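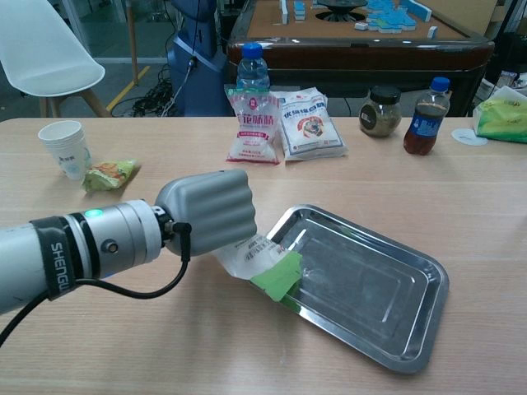 第 108 期

上一期说要写抓取薄塑料袋的结果,拖到现在才写,原因是结果改了三遍口径。最早那版数字很好看,好看到我自己都想转发,后来发现统计脚本把“超时”算成了“未尝试”。改完以后就没那么想转发了。

先交代背景。组里这条线内部叫 Jinder,做的是桌面杂物场景下的柔性物体抓取,说白了就是让灵巧手去捏袋子。我们对照的基线叫 Dulov,是隔壁组两年前的方法:先用视觉估一个抓取点,手指张到固定开度,下去,合拢,抬起来。对杯子、罐子、瓶子,Dulov 一直很稳,稳得让人没什么论文可写。一换成塑料袋就不行了,半透明的东西在深度图里是一片破洞,底下要是再垫一个不锈钢托盘,破洞里还会长出反光的假边,抓取点能飘到盘子的倒影上去。机械手于是很认真地去抓一个倒影。

Jinder 的想法不复杂,写出来甚至有点不好意思。既然看不准,就别指望看准。手先握成拳,用指背在估计位置上方慢慢压下去,碰到东西以后沿着表面蹭一小段,让袋子自己起皱,再张开手指去捏那道皱。评审意见里有一句“作者似乎重新发明了从超市货架上扯塑料袋的动作”,我觉得这是整份意见里读得最仔细的一句。

握拳下压有个好处是力分布比较宽,指尖不容易戳穿薄膜。坏处是张开手指的时候要先抬一点,抬多了皱就弹回去,抬少了手指会把袋子推走。这个抬升量我们一开始手调,调了两周,后来改成由关节电流的变化来定,效果差不多,但写进论文里体面很多。

实验桌面没有特意收拾。调料袋、纸杯、零食包装、矿泉水瓶、一小罐颗粒香料,都留在台面上,后面还有张麻将桌。要的就是这种背景,干净桌面上的成功率我们也测过,放在附录里,给喜欢看高数字的读者。托盘斜着放,袋子搭在盘沿上,袋子上再压一片亮绿色的方片,方便跟踪袋子动没动。这片绿色后来惹了麻烦,下面会说。

评测一共做了 998 次抓取。本来计划凑个整,最后两次赶上周五晚上断电,第二周来的时候桌上的布置已经被人动过,我坚持不补。同事说写 998 像是在卖火锅套餐。我说数据就是数据。他说那你别用红字写。

结果是这样的。袋子平铺在桌面上时,Jinder 比 Dulov 好,好得很明显,画图都不用截断纵轴。袋子搭在盘沿上时也好,差距小一些。袋子被压在别的东西下面时,两个方法几乎一样差,曲线叠在一起,图例都分不清,我只好把其中一条改成虚线。至于刚性物体,Jinder 输给了 Dulov,而且输得没有悬念:一个纸杯,你先用拳头去压它,能有什么好下场。

所以实际系统里得有个开关,判断面前的东西该蹭还是该直接抓。这个分类器是用 Ouellet 那批数据训的,里面袋子的样本少得可怜,大部分还是鼓鼓囊囊的未拆封零食。它学到的规律大概是“皱的就是软的”,于是看见任何带褶的包装都建议上拳头,包括里面装满硬东西的。我们加了 60 段自己采的片段重新微调,情况好了不少,但它对反光的托盘依然抱有某种期待,隔一阵就要去蹭一下盘底。

再说绿色方片。做消融的时候我顺手把它撤掉了,只是想拍几段干净的素材,成功率跟着往下掉。查了两天才明白,视觉模块根本没在看袋子,它看的是绿色。绿色在哪,袋子就在哪,这个推理在我们的桌子上无懈可击。换句话说,前面有一部分成绩是这片绿东西挣来的,应该给它署名。重新训练时我们给跟踪标记做了随机遮盖,主表里报的是遮盖之后的数字,比初稿低,初稿那张表我留着,心情好的时候不看。

速度方面,蹭这个动作很慢,一次完整抓取要约 100 秒。演示视频是加速过的,角落里标了倍速,字号符合会议要求的下限。慢的主要原因是下压阶段的限速,接触检测靠电流,电流噪声大,走快了就分不出是碰到袋子还是关节自己在抖。换带触觉的指套应该能快不少,申请已经交上去,目前的状态是“处理中”,从十二月起就是这个状态。

有读者上次来信问能不能直接用 Cuvine 做仿真,不用真机跑这么多次。试过。Cuvine 里的薄膜参数可以调到看上去很像塑料袋,放大了看也像,就是蹭不出皱来,手指从上面滑过去,袋子纹丝不动,跟一张桌布似的。把摩擦调大,袋子就会整片粘在手上跟着飞走,成功率满分。我截了个图发在组里,收到的表情比论文录用那天还多。

代码还在整理,主要是把路径里写死的用户名去掉。标定脚本会先放出来,那部分跟袋子没关系,别人或许用得上。注意手腕那根线缆要留够余量,脚本里有一个姿态会让手腕转到接近限位,线短了会拽着。我在说明文件里写了两遍,第二遍加了感叹号。

下一期打算写两层袋子叠在一起的情况。目前的进展是,它每次都能抓起来,每次都是两层一起。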